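Workshop sorting and packing assistant (part-time)
Nechyporuk Fittings, Peltstead

We are looking for a part-time assistant to sort, pack and clear up in our workshop on the Drondum estate. The post is for 24 hours a week over four days, with Wednesday as one of them. The other three can be agreed with you when you start.

Nechyporuk Fittings makes display stands, counter screens and shelf fronts for shops and small museums. Most of the work is in acrylic sheet, which we cut, polish and fit ourselves. Hand tools, clamps and small parts travel from bench to bench during the day and have to be back in their places before the morning shift.

What you will do

Empty the grey bins at each bench and sort what is in them. Tools go back to the tool wall, clamps to the rail by the door and plastic pieces to the offcut shelves. Anything you cannot identify goes in the query tray, and the bench lead will look at it.

Wipe out the bins and put them back. Several are old and marked and will not come up like new, but they should be free of swarf and grit.

Flatten cardboard from sheet deliveries and stack it for collection. Clean pieces are kept back for packing.

Pack finished orders for the Trosix delivery round, which leaves at 2 pm. You will be shown how to wrap polished edges and how to fill a carton so that nothing moves.

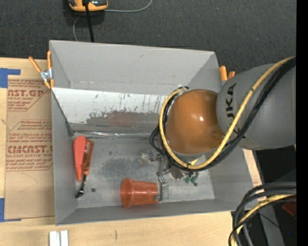 Open bin with an orange cup and screwdriver, and cardboard from acrylic sheet alongside.

What we need from you

You should be able to stand for most of a shift and lift boxes of moderate weight. You need to read labels and order sheets in English and write a short note when something is missing or damaged. Experience in a warehouse, stockroom or school workshop would be useful, but we will train someone who has none. Please wear sturdy closed shoes. We supply gloves, aprons and eye protection.

You will not be asked to use the saws or the polishing machine. If you would like to learn bench work later on, we can talk about it after your probation period.

Hours and pay

Shifts start at 7 am, with a paid break in the morning and an unpaid half hour for lunch. Pay is by the hour and goes up at the end of probation. Holiday is in proportion to your hours. There is free parking in the yard, and the Peltstead bus stops at the estate entrance. The unit is on the ground floor with level access from the yard.

How to apply

Send a short letter or email saying what work you have done before and which days suit you. A CV is welcome but not required. You can also fill in a form at the front office on any weekday morning.

The closing date is the last working day of January. We will invite applicants to visit the workshop for an hour, which includes a short sorting task and a chat with the bench lead. References are taken up only once an offer has been made.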